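Course notes / Robot Software / Week 4: Time, frames and stale data

Okay, week 4. Last week we got as far as the picture everybody draws on the whiteboard, with boxes for perception, planning and control and neat arrows running between them. I like that picture and I'll keep using it. This week is about the arrows, which is where I've spent most of my working life, and where most of your project time is going to go whether you plan for it or not.

Quick bit of housekeeping first. The slides from Monday, April 5, 2021 had a sign error in the transform example (thank you to the four people who emailed me, all within an hour of each other!). The version in these notes is the right one. If you copied the slide into your code, go fix it now, before you forget.

1. Every number has a frame and a time

Say your perception node tells you there's a packet at x = 0.4. Great. 0.4 of what, measured from where, and when? I'm going to be a real pain about this. In this course a position without a frame name and a time stamp doesn't count as a position, and I'll take marks off for it.

Frames you'll meet in the project:

world – fixed to the floor, never moves, set once at startup
base – fixed to the robot's torso
head_cam – fixed to the head camera, moves when the neck moves
wrist_cam – fixed to the wrist camera, moves with the arm
palm – the middle of the hand, the one the planner cares about

To get from a thing seen in wrist_cam to a goal for palm you mostly need one fixed transform, the wrist-to-palm one, and that comes from calibration. To get from head_cam to palm you have to go down the neck, across the torso and out along the whole arm, and you pick up a little error at every joint. People see that and decide the wrist camera is always better. It's better for the last bit of the reach. It's pretty hopeless for finding out where anything is in the first place, since it mostly sees the hand and whatever the hand happens to be pointing at.

The rule for writing transforms down, because this is where the sign error came from: I write T_a_b for "takes a point in b and gives it to me in a." So

p_palm = T_palm_wrist * p_wrist

and the inner names have to match, like dominoes. If they don't match, the line is wrong and you don't even need to run it. Name your variables this way. Please don't call anything "transform2." I've read so many transform2s.

2. Two cameras, two clocks

Now for the part Yiran Xu and I argued about all through July, when we were writing the first version of the Jernside stack (Jernside is the teaching codebase, for those who skipped week 1). We had a head view and a wrist view, both feeding the same tracker. The tracker took whichever image came in last and treated it as "now."

You can guess. The head images were showing up late, and the wrist images were showing up less late, so the tracker would get a newer image followed by an older one and decide the object had jumped backward. Then the planner would chase it. It looked like a control problem for two full weeks. I retuned gains that had nothing wrong with them, and then I had to put them all back.

The fix is dull. Stamp each image when it's captured, at the driver, and carry that stamp all the way through. When the detection finally comes out the other end, look up the arm pose at the stamp, and never at the current time. That means keeping a buffer of past joint states so you can reach back into it. Ours holds 400 entries, which is plenty for the rate we run at, and it interpolates between the two nearest ones.

The wrist view and the head view give you really different amounts to work with: 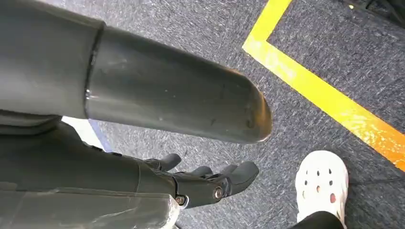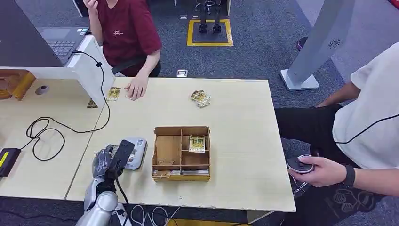 So when you write your detector, think about how much of the image is your own robot. A wrist camera spends its life looking at fingers. If your segmentation treats every dark smooth blob as a possible object, it's going to find a wonderful object that's always right there at the hand and moves wherever the hand moves. One group last year planned a grasp on their own thumb. It was a very good plan, too – low cost, no collisions, super short path.

The way out is a self mask. You know the joint angles, you know the shape of the hand, so you can render where the hand should be in the image and throw those pixels away before the detector ever gets them. Things to watch:

The mask has to use the joint state at the image stamp. (Same rule as before. It's going to be the same rule all day.)

Grow the mask by a few pixels, since calibration is never perfect. Grow it too much and you start erasing the thing you're trying to hold.

Anything in the grip belongs to the hand for planning purposes, even though it isn't part of the mask. We'll do attached objects properly next week. For now, just know that "held" is a state you have to keep track of yourself, and the camera won't always be able to tell you.

3. People are in your world model too

Depth data doesn't know what a person is. It knows there's a surface. Forearms resting on a table look a lot like table clutter to a point cloud, except that they're allowed to move at any moment and you're not allowed to touch them. In Jernside anything the person detector flags gets its own layer in the occupancy map, with a bigger margin and a much shorter lifetime, so it has to be seen again and again to stay put. If it drops out of view, we keep the old volume blocked for a while and slow the arm down.

Ezequiel Carretero, who wrote that layer, would like me to add that it's a planning aid and has nothing to do with the safety stop. He's right. The stop is hardware, it doesn't go through your code, and you don't get to touch it.

4. Plans go bad

A plan is made from a snapshot. By the time the arm's halfway along it, the snapshot's old. So what do you check, and how often?

Here's the loop from the handout code, tidied up a bit:

loop:
 state = latest_joint_state()
 obs = latest_detection()
 if age(obs) > max_age: hold()
 else if moved(obs, plan.goal) > tol: replan(state, obs)
 else if blocked(plan.remaining, map): replan(state, obs)
 else: step(plan, state)

Look at the first branch. Stale data gets checked before anything else does, and what you do about it is hold. Students love to put replan() there. If your information is old, a new plan made from it is just as old as the last one, only now you've burned time computing it.

Our max_age is 33 milliseconds past the expected arrival. I got there by logging a whole afternoon of runs and looking at the spread, and you should do the same on your own setup before you trust my number. Different laptop, different cable, different number.

The second thing is tol. Set it too tight and you'll replan on every bit of detector noise, and the arm gets that nervous shiver. Set it too loose and you'll close the hand on air. Start loose, then tighten until it shivers, then back off a little. That's the whole method, I don't have a fancier one.

Also, blocked() only looks at plan.remaining. Somebody asks every term why we don't check the entire plan. The part you've already driven through is behind you! Checking it wastes time, and worse, it'll sometimes fail, because the arm's now sitting in it.

5. Logging, or how to be nice to yourself later

I used to log text. Lines and lines of text. Then Yiran sat me down with Grestwood, our replay tool, and I haven't gone back. You record every message with both of its stamps (capture time and arrival time), and later you can play the whole run through your node as if it were live. You can stop it on a single message, change your code, play it again.

Two stamps, though, both of them. If you only keep the arrival time you can't find the kind of bug from section 2. If you only keep the capture time you can replay the run, but you'll replay it with perfect timing, and the bug will politely go away while you're looking at it.

The longest bug hunt I ever had in this codebase ended at message 443 in a replay. The joint state buffer was being asked for a time slightly newer than its newest entry, and instead of complaining it was handing back the oldest entry. One comparison sign. So the arm pose would be fine, fine, fine, and then for one cycle it'd be the pose from several seconds ago, and then fine again. On the live robot it showed up as a tiny twitch that we all blamed on the gearbox.

Now the buffer throws an error when you ask for something outside its range, and your node has to decide what to do about it. That's why you'll see LookupTooNew and LookupTooOld in the starter code. Don't catch them both and return zero. I will find it.

6. For next time

Read the Sodovitz chapter in the course pack, the one on attached objects. You can skim the proofs.

Get the starter repo running with the recorded data, no robot needed. The Alcaraz recording is the easier of the two, so begin with that one. It has one deliberate clock offset in it, constant for the whole run. Find it and write down how you found it, half a page at most. I care a lot more about the how than the number.

Draw your own frame tree on paper and bring it. Yes, paper. Mark which transforms are fixed, which come from joints, and which come from a camera, and for each one of the last kind write how old it's allowed to get before you stop believing it.

Lab slots are on the usual sheet. If your group wants arm time, run your node against a replay first and bring me the log. I've been soft about that in the past and we lost hours of robot time to missing imports.

Office hours same as always. If my door's shut I'm in the lab, come find me there.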